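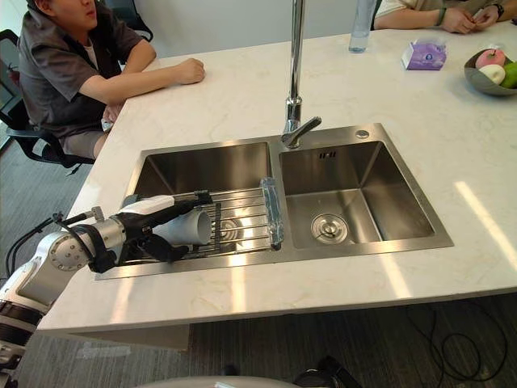 크러치운 호수에서 13년째 낚시 가게를 하고 있는 주인을 2월에 만났습니다. 가게는 버른몬트 마을에서 호수로 내려가는 길의 마지막 건물입니다. 아침 여섯 시에 문을 여는데, 제가 도착했을 때는 이미 손님 두 명이 미끼를 고르고 있었습니다.

먼저 올해 얼음에 대하여 물었습니다. 주인은 "북쪽 만은 괜찮습니다. 그러나 클레타우 강이 들어오는 쪽은 저도 걸어가지 않습니다"라고 대답했습니다. 강물이 얼음 밑을 계속 깎기 때문에 겉으로 보아서는 두께를 알 수 없다고 합니다.

이 호수에서는 농어와 강꼬치고기가 주로 잡힙니다. 지난가을에 낚시회가 어린 강꼬치고기 3,237마리를 놓아주었습니다. 주인은 그 일에 찬성하지만 걱정도 있습니다. "먹을 것이 충분한지 먼저 조사했으면 좋았을 것입니다. 작은 농어가 예전보다 적습니다. 제 생각이고, 증거는 없습니다."

겨울 허가증은 이번 철에 2,013장이 팔렸다고 합니다. 그중 약 400장을 이 가게에서 팔았습니다. 손님이 많아져서 좋겠다고 말하니 주인은 조금 웃었습니다. "주말에는 좋습니다. 하지만 구멍을 뚫고 표시를 안 하는 사람이 있습니다. 밤에 눈이 오면 그 구멍이 안 보입니다. 나뭇가지 하나만 꽂으면 됩니다."

초보자에게 무엇을 권하는지도 물었습니다. 주인은 비싼 낚싯대보다 얼음송곳과 구명 밧줄을 먼저 보여 준다고 합니다. 미끼는 작은 구더기면 충분하고, 줄은 가늘수록 좋다고 했습니다. "입질이 없으면 십오 분 후에 자리를 옮기세요. 한 구멍에서 하루 종일 기다리는 분이 많은데, 농어는 그렇게 오지 않습니다."

주인 자신은 이번 겨울에 호수에 네 번밖에 못 나갔습니다. 얼음이 녹으면 보라치 쪽 물가에서 배를 빌려주는 일도 다시 시작합니다. 배 두 척은 아직 바닥을 칠해야 한다고 합니다.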